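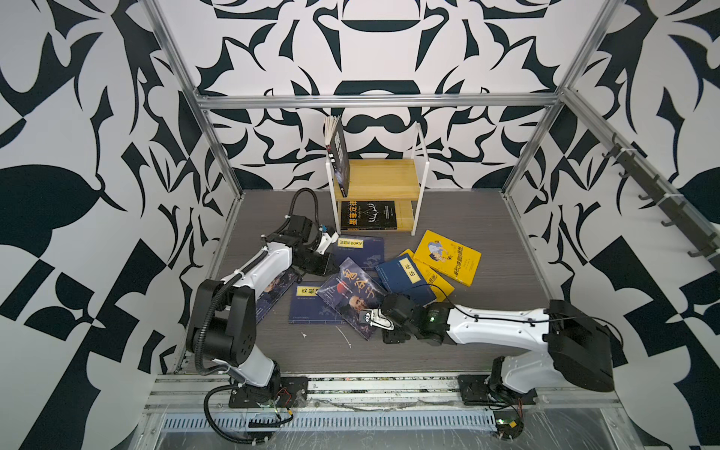 Books on a grey wood-grain surface, one with a blue cover.

Old books smell of cellar, can I save them?

Posted by Siriporn Tanasarn

Hello all. My aunt in Merkedlow moved to a smaller flat and gave me her books. They were kept in the cellar for many years and they have a strong smell, like wet cardboard. I do not see any mould, only some brown spots on the edges of the pages. A few are cookbooks from the 1960s which I would like to keep in the kitchen. I have read about baking soda, cat litter and the freezer, and I don't know which one is right. I also don't want to spend more than $25 on it. Thank you for your patience with my English.

Sólveig Ketilsson

First be sure they are dry. Stand them open like a fan in a room with moving air for 2 days, away from direct sun, or the colour of the covers will fade. Then take a big plastic tub with a lid. Put 300 grams of baking soda in an open bowl on the bottom, set the books beside it on their ends, and close it. The soda must not touch the paper. After a week smell them again, and change the soda if it is still bad. My own books from Dalsgaard needed three weeks, and one atlas never became good.

The brown spots are probably foxing. It doesn't spread quickly in a dry room, so I would leave it alone.

bulia_reader

freezer kills bugs not smell. i tried it

Jinport Mum

I had the same trouble with 100 old paperbacks from a garage sale. Cat litter worked for me, the plain kind without perfume. Please check the spines also, sometimes the glue is what smells.

Print this page | E-mail to a friend

Contact us | Copyright Merkedlow Neighbours Help | Back to top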